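Print | E-mail

Skarkley Redact 4 – PDF redaction and metadata removal

Skarkley Redact 4 is a desktop program for taking names, account numbers and other private text out of PDF files before you send them. We sell it alongside Watinex Clean and the Kimaro office suite. We don't make any of them, so the notes below come from our own use and not from the box.

Why you might need a separate program

Plenty of PDF editors let you draw a black box over a line of text. Plenty of them leave the text sitting under the box, where anyone can select it, copy it and paste it into a blank document. If your current editor claims to redact, try that before you spend money on another one. It takes a minute and you may already have what you need.

Redact 4 does remove the text. We marked up a contract of 821 pages, saved it, and searched the result for every name we had marked. The search found none of them in the page text. It did find two in the bookmarks, which the program leaves alone unless you tick "Include outline" in the save window. That box is off by default. We think it's a bad default, and the maker's reply to us was that some users want to keep their bookmarks. Fine, but those users could untick it.

Finding text automatically

The maker calls this feature "smart detection." It's a set of search patterns. It does well with phone numbers and e-mail addresses, less well with street addresses, and badly with names that have accents. Our tester Romana Lukáč put her own name in a sample letter and the program caught "Romana" and left "Lukáč" in plain view. Typing the full name into the custom list fixes it. You have to know to do that, so read every page yourself before the file goes out.

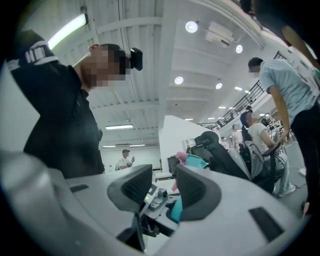 Scanned pages

A scan is a picture of text, so Redact 4 has to run text recognition before it can search. Clean scans at a decent resolution work well enough. Faxes don't. Handwriting is skipped without any warning, which bothered us more than the errors did. For handwritten notes, draw the boxes by hand and check the saved copy.

Recognition is also slow, and the progress bar can't be trusted. It sits near the end for a long time. Leave it alone – it does finish.

Metadata

The clean-up tool strips author, title, comments and attached files. It keeps the creation date unless you choose "Full clean." Form fields are flattened, so don't run it on a form somebody still has to fill in. Keep your original in another folder. There is no undo after saving.

What you get

License: one user, 2 computers
Version: 4
Updates: fixes only; the next major version is a paid upgrade
File types: PDF, plus Word files through the Castow import add-on (sold separately)
Help: e-mail only

The "lifetime" wording on the maker's site means the lifetime of version 4. We asked twice.

Should you buy it?

If you redact files every week, probably. If you do it a couple of times a year, Watinex Clean costs less and handles typed pages just as well, though it has no batch mode. Both have a free trial. Use your own worst file for the test and skip the sample document, which was plainly picked to look good.

Page last checked: Monday, August 14, 2023

Print this page | E-mail this page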